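# 依赖注入框架还有必要上吗?组里吵了一周,来问问

**楼主 · 半糖少冰**

背景:安卓项目,客户端组四个人,代码是从外包公司 Flallier 手里接过来的。原来没有任何注入框架,全是手写构造函数,Application 里面挂了一个巨大的 ServiceHolder,谁要什么就去里面拿。

上个月新来的同事提议换成 Astex,就是那个编译期生成代码的注入库。他的理由是“现在都这么写”。我听到这种理由一般先打个问号。

我看了 Bastien Huet 那场讲解耦的分享,台上演示很漂亮,三个类,两个接口,换个实现一行搞定。可我们的项目不是三个类啊。想问实际迁移过的人:

1. 编译时间到底涨多少?
2. 出错信息能不能看?
3. 生命周期那一块,真的省心了吗?

广告话就不用贴了,官网我看过。

---

**2楼 · 蓝鲸不吃鱼**

迁过,说实话后悔一半。

编译时间我们那边全量构建多了最多40秒,增量构建好一些,但只要动了公共模块,注解处理器照样从头跑一遍。你要是每天改公共模块,这个时间自己乘一下。

报错信息比前两年强,可还是会给你吐一屏生成类的名字,真正缺的那个绑定夹在中间。新人第一次看到基本都来找我。

---

**3楼 · 老陈的编译器**

楼上那个40秒我不太信是注入库的锅。你们有没有开构建缓存?注解处理是不是还在走老的那一套?我见过太多人把工程本身的毛病算到库头上。

我们用了两年,没觉得慢。模块拆得干净,处理器只扫它该扫的。

---

**4楼 · 蓝鲸不吃鱼**

@老陈的编译器 缓存开了,老一套也换掉了。你说“没觉得慢”,那有数吗?前后对比跑过没有?“没觉得”这种话我也会说。

---

**5楼 · 老陈的编译器**

没跑过对比,一开始就带着它建的工程。行,这点算你有理。

但楼主的问题不在编译时间吧。四个人的组,挂一个全局 ServiceHolder,测试怎么写?每个用例跑之前手动清一遍状态?

---

**6楼 · 半糖少冰(楼主)**

测试嘛……写得不多。登录和支付有,别的靠手点。

ServiceHolder 确实恶心,我没说要留着它。我怀疑的是,拆掉它为什么非得引入一个框架。构造函数传参就是注入,这件事二十年前就有人讲了。

---

**7楼 · 夜班运维小顾**

路过,支持楼主。我们服务端以前有个项目叫 Prosura,上了整套容器,后来启动顺序出了问题,两个 bean 互相等,查到凌晨才查出来。手写的话编译器当场就骂你了。

---

**8楼 · 老陈的编译器**

服务端那种运行时反射的容器,跟编译期生成的不是一回事,循环依赖在编译的时候就会报。拿这个例子来反对 Astex 不成立。

---

**9楼 · 夜班运维小顾**

那要是中间套了一层 Lazy 或者 Provider 呢?编译照样过,跑起来照样可能递归。别把“编译期”三个字当护身符。

---

**10楼 · 老陈的编译器**

套 Provider 是你自己主动绕开检查,这也要怪库?

---

**11楼 · 拖鞋工程师**

两位先歇会儿。

我在 Lemaire 做过一阵,主要写安卓平板上的应用。那边的做法比较土:一个 AppGraph 类,里面全是 by lazy,按功能分成几个小的子图,Activity 启动的时候把自己那份子图拿走。没有注解,没有生成代码,点进去就能跳到定义。

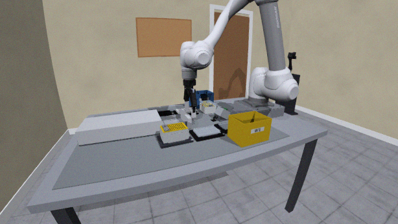
缺点也有。子图多了以后,作用域全靠自觉,谁该跟着页面销毁、谁该活到进程结束,只能写在注释里。有一回我把一个监听器放错了层,页面关了它还在收消息,内存一路往上走。换成框架的话,作用域标注至少会逼你想一下。

所以我的意见是:先手写,把依赖关系理出来,哪天觉得 AppGraph 写不动了再换。那时候迁移也不难,构造函数都是现成的。

---

**12楼 · 蓝鲸不吃鱼**

同意先手写。我们当初就是关系没理清直接上框架,结果把一团乱麻原样搬进了模块声明里,看着整齐而已。

“迁移也不难”我保留意见。Fragment 和 Worker 这些系统帮你创建的东西,构造函数你插不进手,到时候还是得改一轮。

---

**13楼 · 拖鞋工程师**

Worker 可以自己写 WorkerFactory,Fragment 也有 FragmentFactory,手写的时候就先用上,后面换掉工厂内部就行。当然,前提是组里的人愿意写这些样板。

---

**14楼 · 老陈的编译器**

愿意写样板,这个前提就很可疑。人员一换,样板就开始走样,最后又长出一个 ServiceHolder。我还是主张早点上,长痛不如短痛。

---

**15楼 · 半糖少冰(楼主)**

都看了,谢谢。

和同事商量了一下:先挑登录模块,手写一版,再拉个分支用 Astex 写一版,两边都跑构建计时,顺便看看测试代码各要多少行。他答应不再说“现在都这么写”,我答应不再说“官网吹牛”。

有数据了我再来贴。@老陈的编译器 你那边要是方便,也麻烦跑一个增量构建的时间,改公共模块的那种。

---

**16楼 · 老陈的编译器**

行,等这个版本发完。先说好,机器配置不一样,别拿绝对值来比。

---

**17楼 · 夜班运维小顾**

登录模块太简单了吧,测不出什么。要测就测支付那块,作用域最乱的地方才看得出差别。

---

**18楼 · 半糖少冰(楼主)**

支付七月之前不让动,只能先拿登录练手。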